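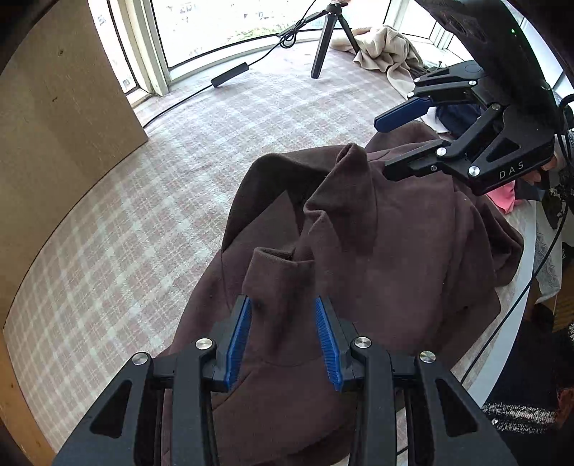

Sunday, June 2, 2024

Collars and hems

Started after breakfast with the dark brown coat. I have been avoiding it. The wool is thick and soft, and the collar makes a fold on top of a fold, so the jaws have to open wide and come in from both sides. Got a decent grip with the blue pads on either side of the collar and held it there while Anju watched from the side and told me when I was tilting. I tilt to the left. I wrote that on the wall last week and still do it.

The arm itself is still in pieces on the bench in the other room. The base and the shoulder are bolted together, the elbow is not. The Galau driver board came on Friday and I have it powered, with one motor turning. It stops whenever the position value reaches 3188 and I have no idea why that number. I went through the settings twice before bed. Märta thinks it is a limit left over from whatever she had it set up for before, and she wants me to send her the full dump. Will do that tomorrow.

So today was all hand work with the grippers. The plan for Rakeck has not changed: do each garment by hand first, both grippers, until we have a way of doing it that we can repeat, and only then try to get the arm to copy it. Anju would like to skip ahead. She said so again at lunch. I said the arm can't skip ahead with no elbow, and she went and made tea.

Things to remember about the coat:

Come in lower than feels right. If I start at the tip of the collar it slides.

Let the sleeve lie where it falls and deal with it after.

Close slowly. Fast closing pushes the wool away before the pads meet.

Second thing was the brown knit shirt. It is much thinner and should be easier, but I find it harder. The hem is only a small fold between the pads and I can't feel how much cloth I have. One gripper on each lower corner, then a light pull to get the hem straight before anything gets folded.

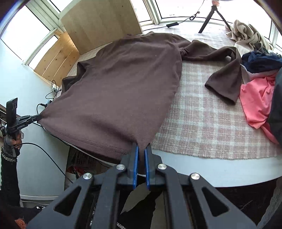
Photo: Anju Uniyal

I keep pulling my corner down toward me and the shirt goes crooked. Anju says pull out, not down. She is right, but my wrist wants to go down. Might be the height I am standing at. Next time I will try kneeling, or put something under my feet to see if going the other way helps.

The sleeves are the open question. The right one bends at the elbow and the cuff goes off wherever it likes. My idea is to fold the sleeves in first and then the body up from the hem. Anju wants the hem first. We argued this over the navy thing too and left it. I would like to try both ways on the same shirt on the same day, otherwise we will never settle it.

Measured for the arm in the afternoon. The jaw opening I want is 70 millimeters. With the printed links I have now the arm's own gripper gets nowhere near that, so those need to be drawn again, longer. Boros had the bearings but only in a size I can't use. The man there said to ask at the shop in Holtow, and I will if I end up out that way, but I don't want to make the drive just for bearings. Could go to bushings and live with some play.

Also went over the money. I had said up to 200 dollars for the elbow and the new jaws together. The elbow motor takes most of that. The jaws are only plastic and my time. If the driver board is faulty then all of this is off and I wait.

Märta called around six. She has the shoulder code running on her own setup, very slow, and it stutters when it changes direction. She wants to come in August and put the two halves together here. I said yes. That gives me the rest of June and all of July for the elbow – enough if I stop redrawing the shoulder bracket, which is fine as it is.

Hands are sore, mostly the right thumb. Need to look at how I hold the grip for long stretches.

For tomorrow: dump file to Märta. Draw the long links. Shirt again with the sleeves first, then hem first. Leave the coat alone for a few days. Bring the good screwdriver back in from the car.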